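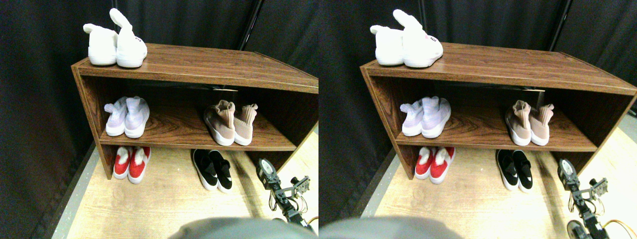
Shoes smell because feet are dirty, so if you wash your feet every day your shoes will never smell, wrote Bríd Egan after my last page about socks.

Good try, Bríd! Washing helps a lot, and please keep doing it. But even squeaky-clean feet can make a stinky shoe, and the reason is pretty gross, so of course I'm going to tell you.

## Your feet are leaky

The skin on the bottoms of your feet is packed with tiny sweat makers called glands. They work when you run, when you're nervous, and even when you're sitting on the bus to Wedbridge doing nothing at all. Sweat by itself hardly smells. It's mostly water with a little salt in it.

Then the bacteria show up. Bacteria are living things so small you'd need a microscope to see one, and they live on everybody's skin (yes, yours, yes, mine). They love a place that's warm, dark and damp, and the inside of a shoe is all of those. They eat bits of old skin and stuff in the sweat, and what they leave behind is the smell.

## So what does a shelf do?

Mostly it keeps shoes out of a heap. When I was 13 I threw all my shoes into one big bag in the closet, wet ones too, and by March my mom wouldn't open the door. The air in that bag couldn't go anywhere. Damp shoes stayed damp, and the bacteria had a party.

Drying happens when water drifts off into the air as a gas we can't see. That's called evaporation. If the air around a shoe is already full of water, evaporation slows way down. If fresher air keeps coming by, it speeds up again. A rack with an open front lets the air wander in and out, and a little space between pairs helps too.
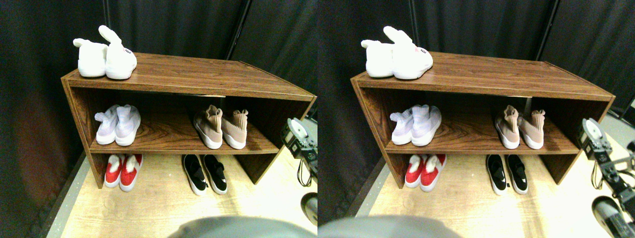

*White pair up top, lavender and pink on the shelf, red and black on the floor.*

## Knit, fluff and rubber

Look closely at a knit shoe and you'll find it's made of loops of yarn, like a sweater. There are little gaps between the loops, and damp air can sneak out through them. Rubber soles have no gaps like that — great in a puddle, but sweat can't get out that way either. Fluffy linings feel wonderful and hang on to water for ages, so give those extra time.

## Try it yourself

Get two old socks that match. Wet them both and squeeze them out. Roll one into a tight ball and spread the other one flat, then go and play for a while. Check them both before dinner. Which one feels wetter? Now unroll the ball and feel the middle!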